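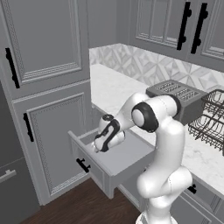 Inicio Guías Equipos Presupuestos Contacto

Cómo planificar la compra de un brazo robótico para pruebas en cocina

Esta guía está pensada para laboratorios pequeños, centros de formación y equipos de producto que quieren trabajar con tareas domésticas – abrir cajones, sacar y guardar objetos, manejar puertas de armario – y tienen que presentar un presupuesto antes de comprar nada. El orden de los pasos importa. La mayoría de los presupuestos que nos llegan empiezan por el modelo del brazo y terminan rehaciéndose entero cuando alguien mide la cocina.

Paso 1. Escriba las tareas antes de mirar catálogos

Haga una lista corta de lo que el brazo tiene que hacer durante el primer año. Conviene usar verbos concretos: tirar de un tirador de barra, meter la pinza en un cajón abierto hasta el fondo, cerrar el cajón empujando el frente. Junto a cada tarea anote tres datos: la altura del punto de trabajo, el peso del objeto más pesado y el espacio libre para la pinza.

El cajón merece una línea propia. Alcanzar el borde es fácil para casi cualquier brazo; bajar la pinza inclinada hasta el fondo sin que el antebrazo roce la encimera es otra cosa. Si la tarea incluye recoger piezas del fondo, anote la profundidad interior del cajón y cuánto sobresale cuando está abierto del todo.

Paso 2. Mida el espacio

Necesitará la altura de la encimera, el hueco entre la encimera y los muebles altos, el recorrido de cada cajón y el arco que describen las puertas. Mida también lo que suele quedarse encima: un tostador o un escurreplatos reducen bastante la zona por la que puede pasar el codo del brazo.

Dibuje una planta sencilla a escala 1:20 y marque en ella dónde iría la base. Compruebe dos cosas:

- Que el cajón más bajo se puede abrir por completo sin tocar la base.
- Que una persona puede pasar por el otro lado cuando el brazo está parado.

Si la base va a estar fija, decida ahora el punto de anclaje. Si va sobre una plataforma móvil, mida el suelo y las juntas, y reserve sitio para la carga.

Paso 3. Simule primero

La simulación es la partida más barata del proyecto y la que más errores evita. Basta con un modelo de cocina con cajones y puertas articulados y con el modelo del brazo, que casi todos los fabricantes facilitan. Nosotros preparamos las escenas con Vurnima, pero cualquier simulador con contactos razonables sirve para esta fase.

Coloque la base en tres o cuatro posiciones y repita la misma tarea en cada una. Para una decisión de compra, 100 intentos por posición dan una idea suficiente. Apunte cuántas veces se alcanza el límite de una articulación, cuántas hay colisión con la encimera y cuántas se completa el movimiento.

No use estos resultados para estimar la fuerza de agarre ni el rozamiento de las guías. Los cajones reales se atascan, tienen freno al cierre y rara vez se parecen entre sí.

Paso 4. Elija entre compra, alquiler y segunda mano

Compra nueva. Tiene sentido si el proyecto dura más de dos años o si el equipo se va a usar en varios departamentos. Pida que la oferta separe brazo, controlador, pinza, cableado y puesta en marcha.

Alquiler. Es útil para una fase piloto. En nuestro último piloto alquilamos un brazo Tautahi y el plazo de entrega que nos dieron fue de 23 días laborables, transporte aparte. Pregunte quién paga la recalibración al devolverlo.

Segunda mano. Pida el registro de horas y las fechas de cambio de reductores y frenos. Con más de 2000 horas de uso conviene incluir una revisión completa en el precio. Confirme por escrito que el fabricante sigue dando soporte a esa versión del controlador.

Paso 5. Presupueste la pinza aparte

La pinza suele aparecer en las ofertas como un accesorio y acaba siendo lo que decide si la tarea sale. Para tiradores de barra hacen falta dedos que quepan entre la barra y el frente del mueble. Para el fondo del cajón interesa un cuerpo estrecho. Una misma pinza puede servir para las dos cosas, pero pida una prueba o al menos los planos acotados.

Incluya un juego de dedos de repuesto y, si va a trabajar con objetos lisos, unas almohadillas de goma. Son piezas de desgaste y se cambian a menudo.

Paso 6. Añada lo que no viene en la oferta

Repase esta lista antes de cerrar la cifra:

- Instalación eléctrica y protección de la línea.
- Parada de emergencia accesible desde fuera de la zona de trabajo.
- Evaluación de riesgos.
- Sensores y soportes. Si va a usar un sensor de profundidad como el Lidari, cuente también el brazo de sujeción y el cable largo.
- Ordenador de control.
- Muebles de prueba. Un módulo bajo con dos cajones es suficiente para empezar.
- Formación de las personas que lo van a manejar.
- Mantenimiento anual y seguro.

A la suma se le añade un 20 % para imprevistos. Si su administración no admite esa partida, repártala entre instalación y repuestos, y explíquelo en la memoria.

Paso 7. Pida las ofertas con el mismo formato

Envíe a todos los proveedores la misma hoja: tareas, medidas, resultados de la simulación y plazo. Nosotros usamos la plantilla de Unus, que tiene una columna para lo incluido y otra para lo excluido. Las diferencias de precio entre ofertas suelen estar casi todas en la segunda columna.

Solicite una demostración con su propio cajón o con uno de medidas iguales. Si el proveedor solo puede enseñar el brazo sobre una mesa despejada, la oferta sigue siendo válida, pero deje el último pago pendiente de la prueba en sus instalaciones.

Paso 8. Fije los pagos y la aceptación

Un reparto habitual es una parte con el pedido, otra a la entrega y el resto tras la prueba de aceptación. Describa la prueba en el contrato con los mismos verbos del paso 1 y con un número de repeticiones. Añada quién aporta el mobiliario y quién corrige la posición de la base si hay que moverla.

Guarde la escena de simulación junto con el contrato. Cuando más adelante cambie la pinza o añada un armario, podrá repetir las mismas pruebas con los datos de partida.

Última revisión: 27 feb 2023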